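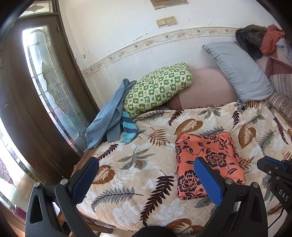 Guest room bedding ticket – Hellusthorpe house
Opened August 2025
Status: closed, then reopened, then closed again

Problem as first reported

I have been fighting with the guest bed for most of the summer and I'm finally writing it all down, mostly so I stop trying the same fix twice. The trouble is the quilted bedspread, the cream and white one with the brown heart-shaped leaves and the maroon ferns. It slides! You make the bed, it looks lovely, somebody sits on the edge to take their shoes off, and by the time they stand up the whole thing has crept toward the floor on one side. Then the cushions go with it.

Second problem, possibly the same problem: there are too many soft things on this bed and none of them have anywhere else to live. I've got an orange peony piece that folds up into a cushion, a green and white checkered pillow, a pale blue pillow, a thick pink fuzzy pad, and whatever laundry I happened to drop there on the way past.

Setup

Bed is against the wall. Mattress is the Altotero one we bought when we moved in, and it has a very slick cover (nice to sleep on, terrible to put a bedspread on). Under the bedspread there's a fitted sheet and a thin mattress pad. The bedspread is 90 inches wide and should have plenty of overhang. I measured it before I washed it and again after, and it hadn't shrunk, so you can cross that off.

Try 1: tucking it in

Tucked the bedspread in on the wall side as deep as my arm would go. This held for two nights and then I had to pull the bed out to change the sheets and it all came undone. Also I scraped my knuckles. Tucking the foot end as well made it hold better but the quilting bunched up into a ridge at the corner, and it bugged me every time I walked by.

Result: partial. Not keeping it.

Try 2: sheet clips

Bought a pack of 4 elastic clips from the housewares store in Gurkbridge. They're made for fitted sheets and the jaws don't open wide enough for quilted fabric. I got two of them on by squashing the edge flat and swearing. One popped off during the night and I found it in the hallway, no idea how. I gave the clips to the fitted sheet, where they work great.

Result: no for the bedspread. Yes for the sheet, so that's something.

Try 3: swapping the mattress pad

This is the one that did it, or did most of it. I took the thin pad off and put on an old cotton flannel one that has been in the closet since forever. It's a little fuzzy and the back of the bedspread grips it. I sat on the edge, bounced a bit, got up, sat down again on the other side. Moved maybe an inch. I left it a week with my sister-in-law sleeping on it and she said she hadn't noticed anything, and that's exactly what you want to hear about a bedspread.

Result: fixed. Closed the ticket.

Reopened

Okay, so the bedspread stays put but the pile on top doesn't. The pink pad kept flopping forward onto the green checkered pillow, and that one would shove everything else toward the front edge. I'd walk in and find the orange cushion on the rug. I blamed the cat for a while. We've since had the cat at the vet overnight and the cushion still ended up on the rug, so, sorry, cat.

What I changed, in the order I changed it:

Folded the pink pad thicker and pushed it flat against the wall. It had been folded in half and was too tall for how floppy it is. Folded again it sits low and stays there.

Put the green checkered pillow lying down in front of the pad, in the back corner. Standing up it always toppled.

Leaned the pale blue pillow on the wall to the right of the pad. The case gets wrinkly and one corner droops but it doesn't go anywhere. I could iron it. I'm not going to.

Refolded the orange peony one. I had been rolling it, and a roll rolls, what can I say. Now I fold it into a rectangle with the edges squared up and set it in the middle of the bed. The salmon color with those big dark navy flowers looks really good on the leaves, much better than I expected, and I'd been keeping it tucked out of sight for months.

Still open, sort of

The laundry. There's always something blue draped over the green pillow and something stripy stuffed under it. I put a hook on the back of the door for this exact purpose and it currently holds one umbrella. Moving this to its own ticket so I can close this one.

Also the bedspread wash. Roman (the laundromat on the corner, the one with the big machines) has a load size that fits it. Ours at home does not, I tried, and it thumped so hard it walked away from the wall. 64 minutes for the big machine plus drying, low heat. Next wash is October unless somebody spills something.

Notes for next time

If it starts sliding again, check the flannel pad first. I have a feeling I'll wash it, forget, and put the slick one back on. If it's still sliding with the flannel on, try one of those open rubbery rug grips, cut down to fit. I haven't tested that and I don't know how it would be to sleep on.

Closing again. Spare sheets are on the second shelf.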